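# Sorting the Shirts, November

The spare room closet at the Hegarty Street house holds the whole shirt collection, and it gets gone through once a year. Everything comes off the rail, gets looked over, and either goes back or goes in the box for the Dolance sale. 

The rail itself is a plain steel one from Gudell, bought used. It sags a little past 20 hangers, so the heavier coats now live in the hall. Shirts hang by color, light to dark, starting from the window end.

The bed is the work table for all of this. The comforter comes off first so there is a flat place to lay things out, and one pillow stays on to raise the collar a bit. It is easier to check a neckline that way than with the shirt hanging at eye level.

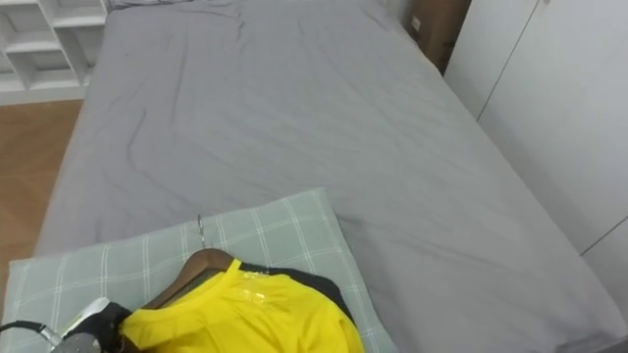 Yellow with the black panel, on a dark wooden hanger. Staying.

Wooden hangers are for anything with a wide shoulder. The thin wire ones left a bump in two good shirts last winter and have all been recycled. Shirts with prints or patches on the chest are washed inside out and never ironed on the front.

Janaína Godoy took nine shirts last year for her team's away games and has asked for first pick again. Whatever she doesn't want goes to the sale table at $9 each, or to the Rostilex drop box behind the library.

Still to do: the top shelf, the sweaters, and the bag of odd socks. The shelf pictures will be added to this page when that part is finished. If you lent me something and want it back before the sale, send a note with the color and size.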